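Print this page | E-mail this item

Shelf labels: what changes on Aug 1, 2024

The Karimi storeroom moves to the new labeling scheme on the date above. Each bin gets a four-part code - aisle, bay, level, position - printed in black on matte stock. The old color dots stay valid for returns only. Staff at Brotudden tested the scheme in June on 126 bins and reported 14 misreads, most of them on the lowest level, where labels sit below eye height.

Labels on levels one and two will now be tilted upward by 10 degrees. Holders are in the supply cabinet next to the packing bench.

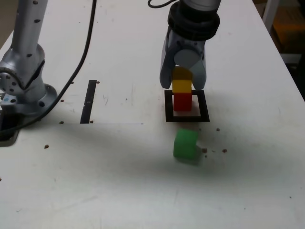
Mojtaba Babaei writes that the tilt helps, but that the digits 1 and 7 still look alike under the aisle lights, and he would like a crossed seven on the next print run. The template has been changed accordingly.

Remaining stock of the old labels, 810 sheets, can be used for internal mail. Send corrections to Hiếu Vũ with the full bin code in the subject line.

You are receiving the Karimi newsletter as a registered reader. Unsubscribe | Manage preferences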